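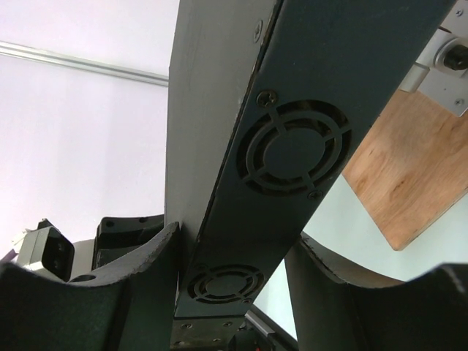

Why did the Pharisees and Sadducees disagree about resurrection?

Posted by Macaraeg in History and Religion

I'm reading a short survey of the Second Temple period for a class that meets on Friday. The book says the Sadducees rejected the resurrection of the dead and the Pharisees accepted it, and then it moves on to taxes. Both groups had the same Torah and went to the same Temple. How did they end up so far apart on something that big? Also, what happened to the Sadducees afterward? The book stops mentioning them after the Temple is destroyed. I have 900 words to write and so far I have 180.

Natedow

Sadducees were rich priests and only believed what was written down. Pharisees had the oral law too. That's basically it. They died out when the Temple was destroyed in 70.

Lescombe

The answer before mine is right in outline, but a few things need care if you're going to write on it.

The Five Books of Moses don't say plainly that the dead will rise. The clearest statement in the Hebrew Bible is in Daniel 12, which most scholars date to the second century BCE. The Sadducees gave their weight to the written law and did not accept the traditions the Pharisees had received from earlier generations. If a belief wasn't stated in the Torah, they didn't feel bound by it. The Pharisees read the Torah together with those traditions, and later rabbis found hints of resurrection in the wording of particular verses. Sanhedrin chapter 10 in the Mishnah is the place to look.
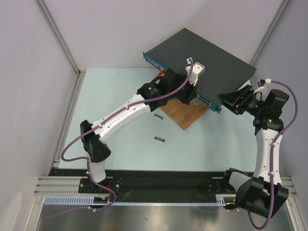
The other problem is sources. We have no book that we can say for certain was written by a Sadducee. What we know comes from Josephus, the New Testament and rabbinic writings, and none of those were friendly to them. Josephus says they thought the soul perished with the body. He was writing partly for Roman readers and makes the groups sound like Greek schools of philosophy, so I would quote him but say that.

As for what happened to them, their standing was tied to the priesthood and the Temple - once that was gone they had no center. They drop out of the record after 70 CE, but there's no text that describes the end of the group.

Skaso

Don't write that all priests were Sadducees. Some priests were Pharisees, and Josephus came from a priestly family and says he followed the Pharisees. My study Bible has a decent chart of the groups on page 253, and most study Bibles have something similar. For your word count I'd use 3 sources at most and spend the space on Josephus.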